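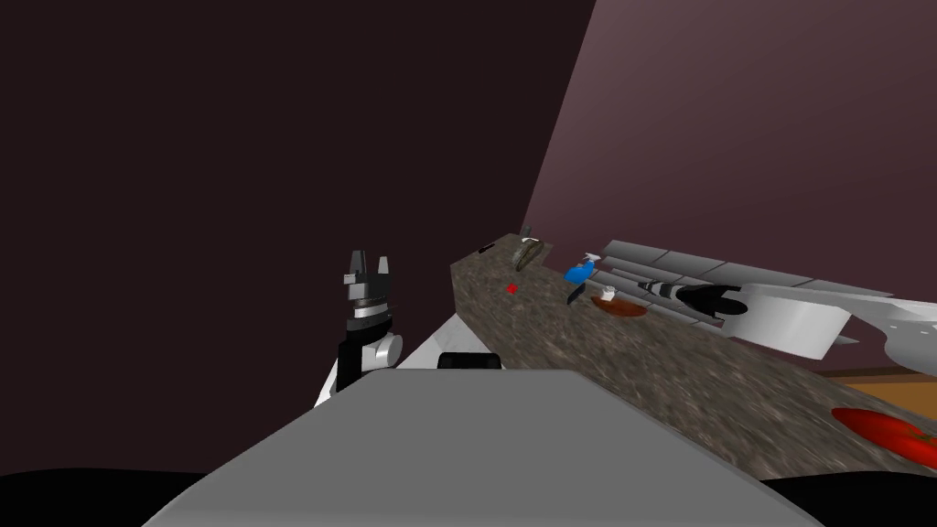

Picture credit: Iman Kamel

I've been trying to stay out of local politics since the May elections, I really have, but then I went to the Fokia ward hustings on Sunday and now I've got Opinions again.

Quick recap if you don't live round here. Councillor Romero stood down, so we've got a by-election between Senberg (same party, hand-picked, very nice coat) and Ragab, who was in that party until the row over the library and is now standing as an independent. They used to share an office! They now can't share a table, and the chair had to sit between them all evening.

I expected shouting. What we got was two hours on parking permits, and I loved it. Ragab wants to scrap the second-permit charge. Senberg says that leaves a hole in the budget and kept asking which bus we'd like to lose instead. Then a man behind me asked what either of them would do about the bins on Market Row and they both said "review it" at exactly the same moment - biggest laugh of the night.

The bit that's stuck with me is the numbers. Romero won this seat last time by 11 votes, out of 2,580 cast. I could fit that majority in my kitchen if a few of them stood in the hall. And there must be plenty of people on my estate who haven't a clue there's another vote coming, because the only leaflet I've had was from the pizza place.

I went in leaning towards Ragab and came out less sure. Senberg did know her stuff on the buses, and I do get the 200 to work every morning, so that counts for a lot with me. I'm going to email them both about the crossing by the school and see who writes back first.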